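Dirngate Youth Basketball
Progress report to the Nartey Fund
Friday, July 24, 2020

Dear friends at the Fund,

Thank you for your patience with us. We know this report was meant to be a good deal shorter, and we did try, but it has been a full few months and there is a lot we want you to hear. When you agreed to support the girls' program at Dirngate, we promised to write to you at the halfway point with a plain account of what we have done, what we have spent, and what we got wrong.

As you know, the regular season ended early in March with two weekends of games still on the schedule. The older team was in second place at the time and had been playing the best ball we have ever seen from them, so that was a hard week. The younger team had won only three games all winter, but they had lost the last two by a basket each, and they were every bit as sorry to stop as the big girls were. We told all of them we would find a way to keep going, and then we sat down to work out how.

What we settled on was a home program. Each girl got a ball to keep, a jump rope, and a printed booklet with ball handling, footwork and core drills for each week. We have 20 girls signed up across the two teams, and every one of them had her kit by the end of April. We drove the kits out ourselves over two evenings, and it did us a world of good to see those faces at the front doors, even from the end of the driveway!
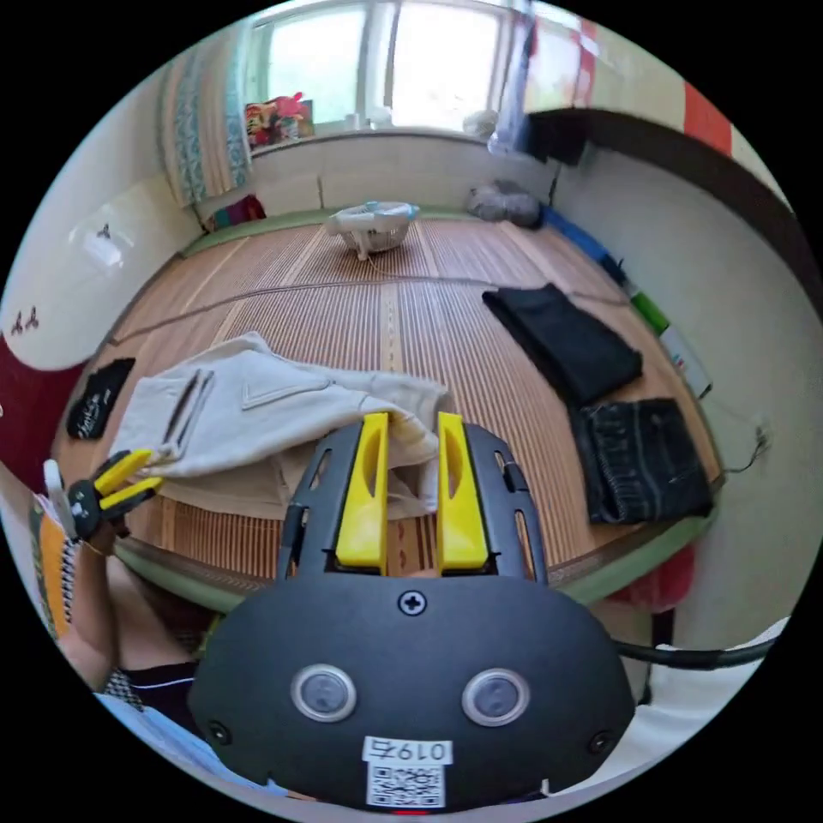 The booklet has gone through three versions now. The first one asked for far too much. We had written it the way we would write a gym practice, with an hour of work six days a week, and the families let us know (kindly, most of them) that this was not going to happen with brothers and sisters underfoot and a parent on a work call in the next room. The second version came down to half an hour, four days a week, and swapped the indoor dribbling for quiet drills that downstairs neighbors can live with. The third added a page for parents, who had been asking what a good defensive slide is supposed to look like.

We also began a shared challenge in May, and we are very glad we did. The girls wrote down every drill session they finished and sent us their numbers on Sunday nights. As of this week the total stands at 2,219 sessions. The younger group is ahead, and they bring it up whenever they can.
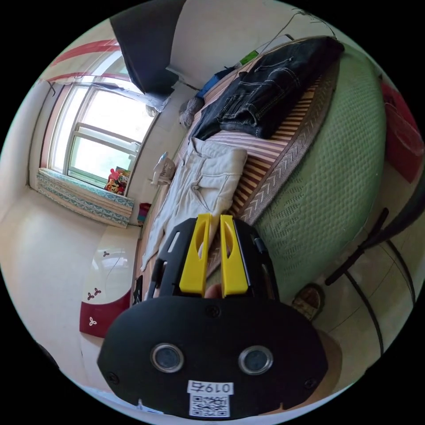

Hand-held gripper with yellow fingers, label 0197.

Outdoor practice started again in June at the Zulaler courts, in small groups, with each girl using her own ball and no scrimmages. Shooting form has slipped a little, which we expected with so few hoops at home. Ball handling is the happy surprise. Several of the younger girls who would only go right in January are now going left without being told, and the older guards are keeping their heads up through the whole zigzag drill.

Now for the money. The grant had $400 set aside for gym rental in the spring, and with the gym closed we were given all of it back. With your approval by email, we moved that sum over to the kits and the printing. The jump ropes came from Nakton and arrived quickly, though we had to send back a few that were too short for our taller players. The travel money for the spring tournament has not been touched. We would like to hold it for a fall event if there is one, and we will ask you before we spend it on anything else.

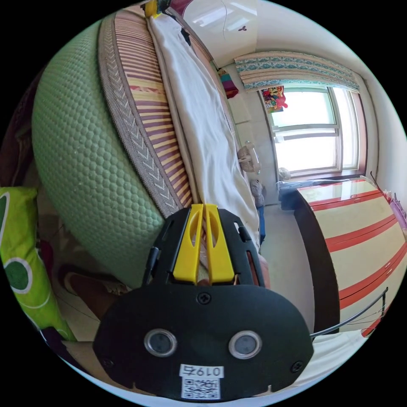
Two things have not gone well. The first is the video calls. We planned a team call every Wednesday, and turnout was strong for a month and then fell away until we were talking to four or five girls at a time. They were tired of screens, and we should have seen it sooner. We have dropped the calls for the summer. The second is the referee course for the older players, which needed a classroom and an instructor and had neither. We still want to run it, and the instructor is willing to come in the fall.

For the months ahead, our plan is to stay outdoors at Zulaler for as long as the evenings are light enough, and then to move inside when the school lets us. We have asked for gym time beginning in November and expect an answer in early September. If the answer is no, we will print a winter booklet and carry on from home.

Please do come by a practice if you are ever near the courts. We are there Tuesday and Thursday evenings, and the girls would love to show you their left hands.

With our warmest thanks,
The coaches, Dirngate Youth Basketball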